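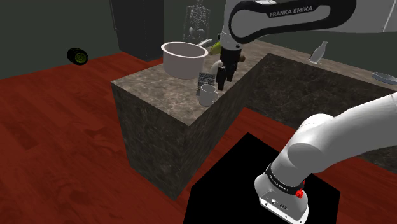
Why does a shared workshop run a robot arm in simulation before it builds anything around one? Mistakes in software cost an evening, and mistakes on a bench cost parts.

4 min read

1/ The Munstead Shared Workshop is publishing these notes on its kitchen arm build, for members and for other workshops considering similar work. The project name is Huvus. Questions may be posted under any of the notes and will be answered in the same place.

2/ Scope. Huvus is to pick up light kitchen items from a counter and set them down at a marked spot. It will not cut, pour or heat anything. Proposals to extend the scope will be considered after the first working season.

3/ The simulated kitchen uses a Franka Emika arm with a parallel gripper. The base stands on a flat black platform on the floor, and the arm reaches over a marble-textured counter. The test items include a banana, a white mug, a large pot with a long handle and a clear glass bottle.

4/ The mug was selected as the first target. Its handle is on the left side, and members were asked to write a grasp for the body of the mug and a second grasp for the handle. Both are kept in the project folder under "mug".

5/ Results to date. Of 23 attempts on the mug body in the most recent session, five ended with the mug on its side. All five used the same approach angle. That angle has been removed from the list of permitted approaches.

6/ The banana is a harder item than members expected. The gripper closes well across the middle, but the curve lets the fruit turn as it is lifted. A slower lift has helped. Members working on this item should record the lift speed with every attempt, including failed ones.

7/ The pot is reserved for later. Grasping it by the handle puts the weight a long way from the fingers, and the workshop does not yet have a load figure it is willing to rely on. Please do not submit pot grasps for review at this stage.

8/ Physical bench. A wooden frame has been assembled in the Bredlow room at the same counter height as the simulated one. The first version was 2 cm too low – the thickness of the worktop had been left out of the drawing. Spacers have been fitted under all legs.

9/ Wiring for the bench follows the Wei layout adopted for the workshop's earlier conveyor build. Power enters on the wall side, signal cables leave on the opposite side, and the stop button is mounted at the front where it can be reached from either end. No other arrangement is approved for this room.

10/ File handling. Each session is to be saved under the member's initials and the month. Scene changes, including moving an item on the counter, must be saved as a new scene. Two sessions from November could not be compared because the bottle had been moved between them and the change was not noted.

11/ Access. The simulation machine may be booked in evening slots from 6 p.m. Two members may share a slot. New members need to complete the bench induction before working in the Bredlow room, but not before using the simulation.

12/ Next steps for December: repeat the mug trials with the revised approach list, finish the banana records, and check the bench measurements against the scene file once more. The gripper mounting plate is still on order, and a further note will follow when it has been fitted.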